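Home builders spend too much on the arm and too little on the recording. Our group at Wilstead had 12 sessions of hand data before Merja Ahonen checked the wrist offsets, and 2 were usable.

Paper is the task I would start with. It bends, it slides, and one hand must hold while the other lifts. A rigid block hides a bad calibration.
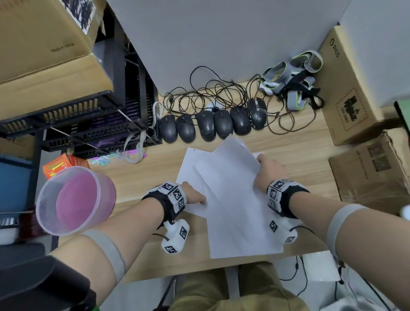

Strap slip is the larger error. A band that shifts during a session spoils everything recorded after it. I now recheck every 15 minutes and discard freely.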